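Restow Forum > Sheds, Garages & Utility Rooms
Thread: Storing part-used bottles – upright or on their sides?

sermont_shed wrote:
Shelf over the bench is 100 mm too low for my tall bottles, so they either lie down or live on the floor with the spiders. My brother-in-law says lying down is how you get a sticky shed. Is he right? It would be a first.

adi_chong wrote:
He's right. Stand them up. I lost 406 screws to one bad cap and I still find them glued together in pairs.

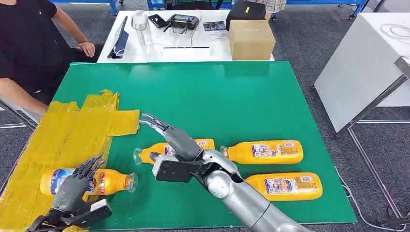
hafiz.liew wrote:
Bottles on their sides are fine for sorting and a nuisance for storing. On a flat green board like this one, with a big patch of yellow tape over the left end, the orange ones lie about happily with their clear caps on. Put the same lot on a sloping shelf and you'll be picking them up off your foot.

adi_chong wrote:
Fine until they leak. Did I mention the screws?

hafiz.liew wrote:
You did, Adi. In September as well.

retno_k wrote:
Never mind which way up, what about labels? Mine get tatty from rubbing against each other, and then it's guesswork. I now write on the bare plastic in marker before the paper goes.

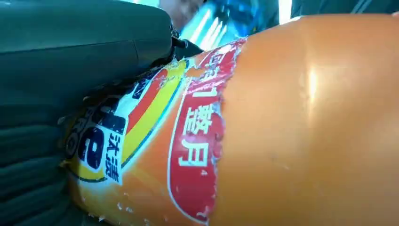

I also keep full and part-used ones at opposite ends of the shelf – my husband ignores this, but I know it's there.

sermont_shed wrote:
Marker comes off mine.

retno_k wrote:
Then buy a better marker.

adi_chong wrote:
Or move the shelf up 100 mm. Four screws. I can spare some, if you don't mind them in pairs.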